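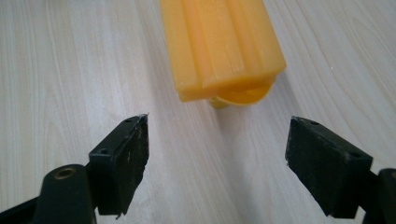

2025-12-13

I have been trying to quit the Dodport parking app for most of the fall, and I would like to report that it has not noticed.

A little background for those who live somewhere with curbs you can just pull up to. Until last year, downtown Dodport had meters. They were gray, they leaned, and they took quarters. About half the time they also took your quarters without giving you any minutes, which we all treated as a kind of local weather. Then the city signed a deal with an outfit called Zesura, the meters were sawed off at the ankle, and up went the blue signs with the square code on them. You scan it, you get the app, you park. A kid could do it, and I suspect a kid would do it faster than I did the first time, standing outside the hardware store in the rain while my phone asked me to think of a password with a symbol in it.

I don't hate the app because it's new. I like some new things. I hate it because it keeps a balance. You can't pay a dollar to park for an hour. You load your "wallet," in lumps the app picks, and the wallet sits there being slightly too full or slightly too empty for the rest of your life. In November I decided I was done. I'd use the lot behind Brellosano, the bakery, where there's still a man-sized metal box that eats bills, and I'd get my money back out of the wallet and go on with my dignity more or less in one piece.

My balance was $17.13. The app shows this in cents, for reasons of its own, so what I saw on the screen was 1,713, in green, like a score. For a few seconds I thought I had won something.

To get a refund you go to Account, then Wallet, then Help, then a page of common questions, not one of which is "how do I get my money back." The closest was "How do I add more funds?" At the bottom there's a chat bubble. The chat bubble was very sorry to hear I was having trouble adding funds. We went around on that for a while. I got a case number and was told to expect a reply within 14 days.

So I waited. I parked behind Brellosano and got into the habit of buying a roll with seeds on it, since I was there, which wiped out whatever I was saving on parking and then some. It's a good roll. I've gained a little weight over this whole business and I intend to mention that if it ever comes to court.

The reply came on the last day. It said refunds are handled by mail, with a form, and the form was attached. The form wanted my plate number, my phone number, the last four digits of the card, and the "location of original purchase," which I took to be the couch. It also said there was a processing fee of $2.00, written on the form as 200, so at least they're consistent. I filled it out. I don't own a printer — I gave mine away in a fit of optimism — so I went to the library on Barrios Street, which charges a dime a page and is a lovely place to spend an afternoon.

Parking at the library is by app only.

I sat in the car and thought about this. There was a spot two blocks up, on the residential side, where you can leave a car all day and be glared at for free. I drove past it twice. It was sleeting. Then I pulled into the library lot, opened the app, and paid for an hour out of the balance I was on my way to get refunded, which meant the number on my form was now wrong. I noticed this at the copier, with the page coming out still warm.

I crossed out the old amount and wrote in the new one, with my initials next to it, the way my bank used to like. I mailed it in November. I've heard nothing since, except that yesterday the app sent me a message to say my balance was getting low, and would I like to turn on auto-reload so I never have to think about it again.

Meanwhile the box behind Brellosano has a bag taped over it. I went in and asked at the counter, and the answer was that they'd been told the sign people were coming after the holidays. I bought two rolls and sat in the car and ate one of them. The meter, if there'd been one, would have said I had 46 minutes left.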